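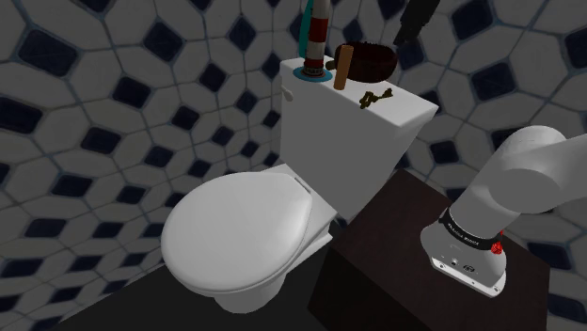
4.3 卫浴台面的小件归置任务

前两节讨论的擦拭与开合类任务,接触面大,目标位姿容许的误差也大,已有的规划方法在多数情况下可以完成。本节转向另一类在家务中出现频率更高、自动化程度却最低的操作:把散放在台面上的小件物品拾起,并放进指定的容器。我们选取卫浴间作为测试环境,原因有二。其一,卫浴间的可用台面窄,物品往往挤在水箱顶面、洗手台边缘一类的地方,机械臂的可行构型受到墙面和洁具两方面的限制。其二,这类空间在现有操作基准中很少出现,多数基准沿用厨房台面或空旷的实验桌,由此得到的成功率能否代表一般家务,缺乏依据。

全部试验在仿真中进行。图3为任务场景之一:单臂安装在马桶一侧的深色木质底座上,马桶盖合拢,水箱顶面充当置物面,其上放有碗、圆柱形物体、塔状摆件以及一件形似钥匙的镂空小件。底座高度在各次试验之间保持不变,机械臂不配移动平台,因此凡是工作空间以外的目标一律视为不可达,在生成阶段即予剔除。

4.3.1 任务定义

每次试验由一条指令和一个初始布局组成。指令的形式固定为“将目标物放入目标容器”,不含颜色或方位修饰语。目标物从四个类别中抽取:细长扁平件(如钥匙)、短圆柱件、带柄工具以及软质包装件。容器为开口朝上的碗或盒。容器内可能已经装有其他物品,本文将这一情形称为“非空容器”,并与空容器分别统计。

试验成功须同时满足以下条件:目标物的质心在竖直投影上落入容器开口轮廓之内;目标物在夹爪张开并撤离后保持静止;其余物品没有跌落台面,也没有发生倾倒。最后一项在以往的工作中常被省略。对家庭用户而言,把一件东西放进碗里却碰倒旁边的摆件,很难算作完成了家务,所以我们把它写进主判据,没有另列附加分。

超时按失败计。超时阈值对所有方法相同,其取值见附录。规划失败后允许重新规划,但不允许人工复位。若目标物在抓取过程中滑落回台面且仍处于可达区域,系统可以继续尝试,直至超时。

4.3.2 对比系统

参与对比的系统共有4个。Trustus 采用经典的分层结构,先由点云分割得到物体实例,再由抓取采样器给出候选位姿,最后由采样式运动规划器求解轨迹。Trirnlow 在前者的基础上以学习得到的抓取评分网络替换几何评分,运动规划部分未作改动。Goh 为端到端的视觉运动策略,输入为腕部与外部两路图像,输出为末端速度指令。Stunix 是本文的系统,保留显式运动规划,但在放置阶段引入对容器内表面的局部高度估计,并允许夹爪在释放之前依据接触力修正高度。

四者使用同一机械臂模型与同一平行夹爪,指面摩擦系数一致。Goh 的训练数据不包含测试所用的墙面纹理。我们没有为任何一个系统单独调整光照参数。Trustus 与 Trirnlow 的碰撞检测均使用分割后重建的网格,墙面和洁具的几何则作为已知量给出;Goh 不使用这部分信息。这一差别对 Goh 不利,解读结果时应当留意。

4.3.3 初始布局的生成

布局由随机采样加物理沉降得到。先在置物面上抽取物品位置与朝向,再令其自由下落,待全部物体静止后记录状态。沉降后出现互相嵌入或悬于台面以外的布局被丢弃。每个系统在各条件下各运行2000次试验,四个系统共用同一组随机种子,因此逐次配对比较是成立的。

我们按照目标物周围障碍物的间距把布局划分为“稀疏”与“拥挤”两类。拥挤布局中,夹爪若以竖直姿态下探,其手指的扫掠体至少与一件非目标物相交;换言之,竖直抓取在几何上不可行,系统必须倾斜腕部,或者先移开障碍物。允许移开障碍物,但被移开的物品最终仍须立于台面之上。

干扰物的类型包括高瘦摆件、圆柱形容器、喷雾瓶及带柄工具。高瘦摆件对本任务的影响最为明显:其底盘占地很小,点云中看来周围尚有空隙,但塔身的高度使前臂连杆的通行空间大为减少。只考察末端执行器的抓取采样器往往会给出看似可行、而整臂无法到达的候选。

4.3.4 主要结果

Stunix 在稀疏布局下的成功率为61%,在拥挤布局下降至38%。Trustus 与 Trirnlow 在两类布局下均低于 Stunix,二者之间的差距在稀疏布局下明显,在拥挤布局下则接近消失。这说明更好的抓取评分只有在候选抓取可以到达时才有价值;一旦瓶颈转移到整臂可达性,评分网络带来的收益随之丧失。

Goh 的表现在类别之间起伏很大。对于短圆柱件,它的成功率与分层系统相当,且平均用时更短;对于细长扁平件,它多次在台面上反复拨动目标而未能夹起。我们检查了这些试验的录像,末端高度普遍偏高,手指闭合时仅擦过物体上沿。细长扁平件平放时高出台面很少,这一误差对其他类别尚可容忍,对它则足以造成失败。

抓取成功不等于任务完成。就 Stunix 而言,细长件的失败大部分发生在夹起之后。图4所示即搬运与放置衔接处的典型构型:黄铜色的钥匙状物体位于夹爪下端,近于水平,下方是已经装满的深色碗,碗的周围立有橙褐色圆筒、灯塔模型和喷雾瓶,碗前另有一件斜放的带柄工具。此时系统需要同时决定释放高度、目标物的朝向以及撤离方向,三者相互制约。

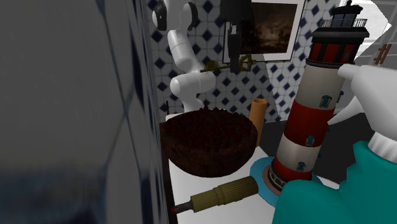
图4 非空容器条件下的放置构型。碗内为深红及近黑色的浆果状颗粒,堆积至碗沿;钥匙状物体处于碗的上方。

4.3.5 放置阶段的失败分析

我们将放置阶段的失败归为四种模式,由 Jordan Whiteley 与一名作者依据录像独立标注,标注不一致者经复看后确定。

第一种为滑出。目标物释放后落在填充物的表面,沿局部斜坡滑过碗沿。空容器中几乎不出现这一模式。容器装满时,碗壁不再起围挡作用,填充颗粒堆成的表面又凹凸不平,目标物静止之前的运动难以预测。提高释放高度会使情况恶化,而降低高度则受夹爪与填充物接触的限制。

第二种为搭边。细长件的一端落在填充物上,另一端架在碗沿外侧,质心恰好位于开口轮廓以内或者以外。由于判据以质心投影为准,这一模式中有一部分被判为成功。从使用者的角度看,这样的结果未必令人满意:一把横架在碗沿上的钥匙,稍有触碰便会掉落。我们尝试过更严格的判据,要求物体的全部体积落入轮廓之内,但对长度超过碗口内径的物体而言该判据无法满足,故未采用。

第三种为挂指。物体带有镂空或环状结构时,夹爪张开后物体仍可能挂在一侧手指上,随撤离动作被带出容器。分层系统普遍假定张开即释放,对此没有任何检测。Stunix 在撤离前比较腕部受力的变化,能够发现一部分挂指情形,却缺少有效的恢复动作,目前的做法只是重复开合。轻小物件引起的受力变化与传感器噪声处于同一量级,检测因此也不可靠。

第四种为撤离碰撞。目标物已经正确放入,机械臂抬升时肘部或前臂擦碰周围的高物体,致其倾倒。这一模式在拥挤布局中占有相当的份额,若取消“其余物品不得倾倒”的条件,拥挤布局下的成功率将有可观的上升,各系统的排名则保持不变。撤离碰撞反映出规划器在撤离段使用了过于简化的策略:多数实现沿末端轴向直线后退,不再进行完整的碰撞查询。

4.3.6 高度估计的作用

为检验局部高度估计的贡献,我们在 Stunix 中将其关闭,改以碗沿高度加固定余量作为释放高度,其余部分不变。空容器条件下,两种设置没有可以分辨的差别。非空容器条件下,关闭后的滑出与搭边均增多,挂指与撤离碰撞则不受影响。由此可以认为,高度估计的收益集中于释放时刻本身,对此前的抓取和此后的撤离并无帮助。

高度估计依赖容器内部的可见性。当夹爪位于容器正上方时,外部视角通常受到手指和被抓物的遮挡,系统只能沿用接近之前保存的高度图。若填充物在此期间没有移动,该做法足够准确;若此前的一次失败尝试已经翻动了填充物,旧的高度图便不再有效。我们为此加入了一项简单规则,凡发生过接触的容器须重新观测,代价是额外的往返时间。在超时阈值较紧时,这一规则反而降低了成功率。

接触力修正的贡献较为有限。由颗粒构成的填充物在受压时会产生位移,接触力的上升缓慢,难以设定统一的触发阈值。对于硬质的填充物或者容器底部,触发则迅速而稳定。我们没有按照填充物类型切换阈值,因为这要求系统先行识别填充物,而识别错误的后果比阈值不当更为严重。

4.3.7 家务可用性的讨论

单就数字而言,稀疏布局下61%的成功率尚不足以支撑无人看管的使用。设一次整理包含数件物品,各次操作近似独立,则全部正确完成的概率随件数迅速下降。允许重试可以部分弥补,但滑出与撤离碰撞造成的后果往往不可逆:物品落到地面之后即离开工作空间,固定底座的机械臂无法拾回。

需要说明的是,仿真中的失败分布与实物未必一致。刚体接触模型对细长件在颗粒堆上的滚动和嵌入描述较为粗糙,颗粒之间的粘附没有建模。软质包装件的变形也以简化的弹性体代替。我们预计真实环境中的滑出会有所减少,而挂指会有所增加,但目前没有足够的实物数据支持这一判断。

另一个限制来自指令。本节的指令明确给出了目标物和容器,系统不必判断某件物品该归于何处。真实的家务很少以这样的形式出现。用户说“把水箱上面收拾一下”,其中隐含了哪些东西应当留下、哪些应当收走的约定,这一约定因家庭而异。摆件是否属于杂物,钥匙是否应当与食物同放一碗,都不能由几何信息推出。现有四个系统中没有任何一个对此作出处理,本文亦未将其纳入评价。

此外,固定底座的安装方式本身即不现实。为保证可达性,底座被置于紧邻洁具的位置,占去了人员通行所需的地面。若改用移动底盘,则需在狭窄的卫浴间内同时处理导航与操作,定位误差将直接叠加到抓取位姿上。第5节中的移动操作试验仅覆盖厨房与走廊,卫浴场景留待后续研究。

综合各项结果,我们对小件归置任务的现状作如下判断:目标物周围空旷、容器为空、物体形状简单时,现有方法可以在有人监督的条件下使用;上述条件缺少任何一项,失败率即明显上升。改进的重点应放在放置与撤离两个阶段。这两个阶段在文献中得到的关注远少于抓取,相应的数据也很缺乏。

4.3.8 数据与复现

本节所用的初始布局、随机种子及各次试验的逐步记录已经整理归档,版本以2019年10月27日冻结的为准。此后对仿真器接触参数的改动未反映在文中数字之内。失败模式的标注以文本表格形式随附,标注准则见附录B,其中对搭边与滑出的界限给出了若干判例。物体模型中,喷雾瓶与灯塔模型的碰撞几何采用凸分解近似,塔顶栏杆等细部未予保留,钥匙的镂空部分则按原始网格处理,否则挂指现象无法重现。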